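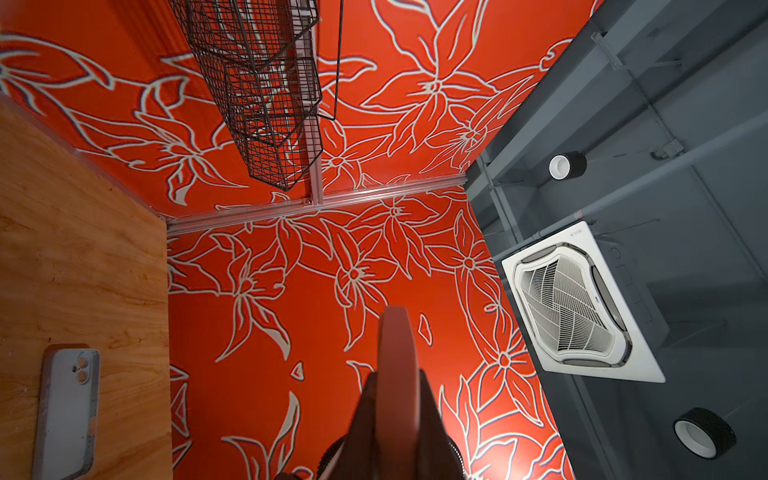 The afternoon group at the Kurian site would like it minuted that they were asked about the arm's speed and never about the hand-over point, and that the hand-over point is where their day changed.

The remark is used in this unit as the starting point for task analysis. It was made in the third week of the trial, in April, and the layout was altered afterwards.

## Unit 3: Allocation of work at a shared bench

### 3.1 The installation

Kurian packs and checks small returned goods, mostly phones and accessories. Nusereo supplied one arm with a wrist camera. Brolik wrote the control software. Grurnent, the site operator, kept responsibility for staffing and for the risk assessment.

Before the trial, one worker carried out the whole cycle:

1. take the item from the basket
2. inspect the back and edges
3. enter the grade
4. place the item in the outgoing tray

After the trial began, steps 1 and 4 passed to the arm. Steps 2 and 3 stayed with the worker.

### 3.2 Cycle time

| | Before | After |
|---|---|---|
| Mean cycle, seconds | 68 | 67 |
| Items per shift, one bench | 367 | not comparable |

The mean hardly moved. The later shift figure is left out of the table as shift length was changed during the trial. Students should not work it out from the cycle time; stoppages are not included in the 67 seconds.

The distribution did change. Under manual working the cycle was short for clean items and long for scuffed ones, and the worker absorbed the variation. With the arm, the clean items became slower and the scuffed ones slightly faster.

### 3.3 Residual tasks

A residual task is one left to a person after the rest of a job has been automated. It is seldom listed in the original job description. At Kurian the following were recorded:

- turning an item the arm has set down at an unusable angle
- clearing a failed grasp and restarting the cycle
- wiping the wrist camera
- deciding whether an item should go to the arm at all

The fourth takes the most skill and appeared in none of the supplier's documents. Workers learned which items would slip and held them back. Brolik's log counted these as idle time until the category was split.

### 3.4 Pace and discretion

Under the old method a worker could build up a small lead and use it for a pause. The hand-over point removed this: the arm waits for one item only, so there is no buffer. The revised layout has a buffer of 3 places between arm and worker. Cycle time was unaffected. Reported strain in the wrist and neck fell, though the group was small and the survey was not repeated.

Compare with Unit 2, where pace was set by a conveyor and buffer size was fixed by floor space.

### 3.5 Grading and pay

Inspection had been paid as part of a general packing grade. With lifting and placing removed, inspection made up most of the worker's time. Grurnent treated this as a lighter job. The workers' case was that it was a more demanding one, with the easy parts taken out. The grade was left unchanged pending review.

Both positions can be supported from the task list. For the seminar, prepare one page on each, using the same data.

### Reading and preparation

Bring the blank task analysis sheet from Unit 1. Complete columns A to C for the manual cycle before the session. Column D (who recovers the fault) will be filled in together.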